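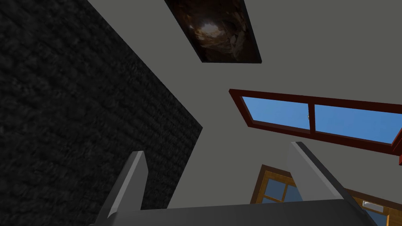 Thursday, Setura to Gromier

My legs are toast! 70 miles today, and the last 19 of them were straight into the wind, which the route card somehow forgot to mention. I left Setura before breakfast (big mistake) and was so hungry by the Emola bridge that I ate four fig bars standing up in the rain.

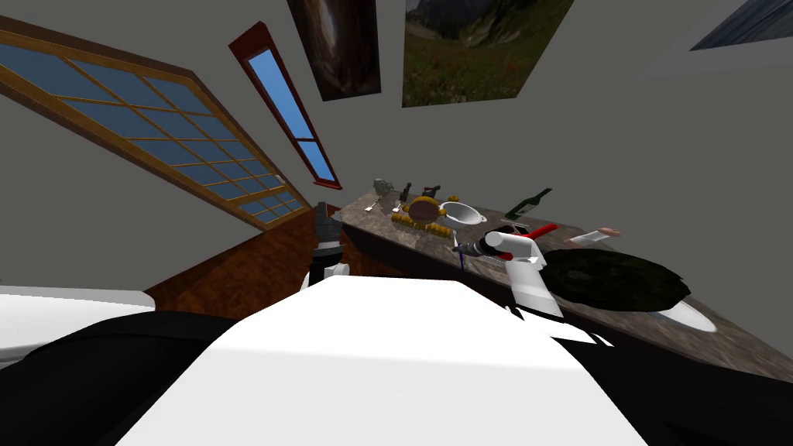 After that it got so much better, though. The road follows the river all the way up, hardly any cars, and I just spun along singing to myself. The climb out of Lashari was steeper than I'd hoped and I walked a bit of it, fine, whatever. Total for the trip is 164 miles now. My back tire is looking pretty worn, so I need to find a bike shop in the morning before I go anywhere. Bed now, socks are on the heater.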